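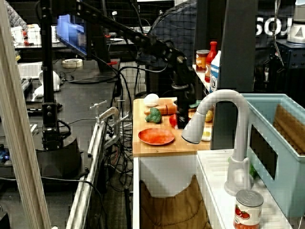 Jouer à la cuisine : comment ranger les aliments et pourquoi on coupe sur une planche

Par Afia Kwofie, pour les lecteurs de 6 ans et plus

Dans une vraie cuisine, il y a beaucoup de choses à apprendre. On doit savoir où se trouve le couteau, ce qui va au froid, ce qui reste sur l'étagère. Avec une cuisine de jeu, on peut apprendre les mêmes choses tranquillement, et personne ne se brûle.

Commençons par la planche à découper. C'est un morceau de bois plat. On la pose sur le meuble pour deux raisons : elle protège le meuble contre la lame du couteau, et elle garde les aliments ensemble. Chez moi, quand j'étais petite, ma tante Akua coupait les oignons sur la même planche depuis toujours. Le bois avait plein de petites lignes, et chaque ligne venait d'un coup de couteau.

Sur la planche, on peut mettre des légumes. La carotte est orange. C'est une racine, cela veut dire qu'elle pousse sous la terre. Le brocoli est vert et il ressemble à un petit arbre. La partie que nous mangeons en haut est faite de boutons de fleurs qui ne sont pas encore ouverts. Si on laisse le brocoli trop longtemps dans le jardin, il devient jaune, parce que les fleurs s'ouvrent !

L'œuf, lui, n'est pas un légume. Il vient de la poule. Sa coquille est solide, mais elle casse si l'œuf roule et tombe par terre. Un œuf de jeu peut tomber sans problème, et c'est bien pratique. 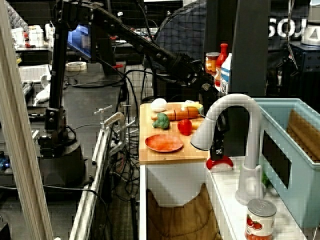
Le poivron est un fruit pour les scientifiques, car il a des graines à l'intérieur. La tomate aussi. Mais dans la cuisine, on les appelle des légumes, et les deux façons de parler sont justes. On trouve la tomate fraîche, qui s'abîme en quelques jours, et la tomate en conserve, qui attend longtemps dans sa boîte de métal. Pour faire la conserve, on ferme bien la boîte et on la chauffe très fort. La chaleur tue les microbes, et comme la boîte est fermée, les autres microbes ne peuvent pas entrer.

Le robinet a un long cou courbé. Cette forme laisse de la place pour mettre une grande casserole ou un saladier dessous. Avant de cuisiner, on se lave les mains avec du savon, et on passe les légumes sous l'eau - même ceux qui ont l'air propres.

Un jeu à essayer à deux ou à 3

Mon voisin Junaid joue à cela avec ses enfants. Un enfant est le cuisinier, un autre est le client. Le client demande un plat, par exemple : « Je voudrais une omelette au poivron. » Le cuisinier doit mettre dans l'assiette seulement ce qu'il faut. S'il ajoute la carotte, le client peut dire non, ou bien il peut goûter quand même. Après, on change de rôle.

Pour finir la partie, on range. Les légumes vont ensemble, les bouteilles et les bocaux retournent sur l'étagère, et l'assiette va à côté de l'évier.

Petits mots à retenir

Racine : partie de la plante qui est sous la terre.
Conserve : aliment gardé dans une boîte ou un bocal bien fermé.
Évier : bassin de la cuisine où on lave la vaisselle.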